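The Long Way to a Loaf

My grandmother kept her rye starter in a crock behind the flour bin, and when she went visiting overnight she took it with her on the bus, wrapped in a dish towel (it rode on her lap, never on the floor!). I thought of her often this spring, when half the people I know began baking bread and calling me at suppertime with questions. 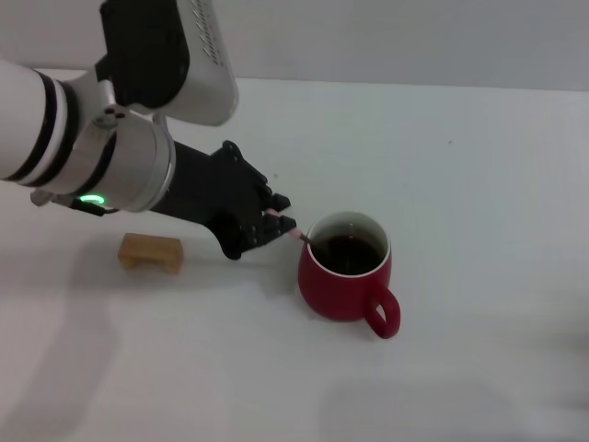
Most of those questions come down to patience. A young starter will bubble up beautifully on day 3 and then sulk for the better part of a week, and that is when folks pour it down the sink. Please don't. Keep feeding it at the same hour, keep the lid loose, and go read a book.

Flour matters too, though less than the catalogs would have you believe. I bake with a plain stone-ground rye from Flesano, a little mill that has been grinding since June of last year, and I've had loaves just as good from the grocery store sack.

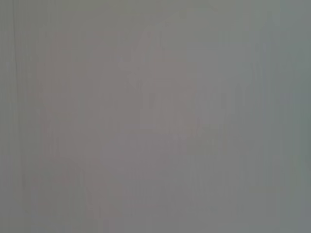
Nuria Alcaraz wrote to say that she disagrees with me completely about the flour, that her starter never rose properly until she switched to whole wheat, and that she has 47 loaves in her notebook to prove it.

Well, I'd love to see that notebook, and I'd love a slice even more.
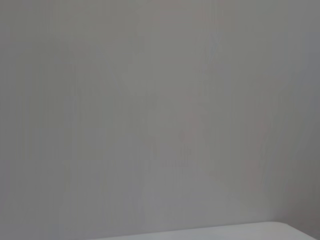 As for the baking itself, a heavy lidded pot does wonders for the crust. Let the loaf cool all the way before you cut it, and save the heel for soup.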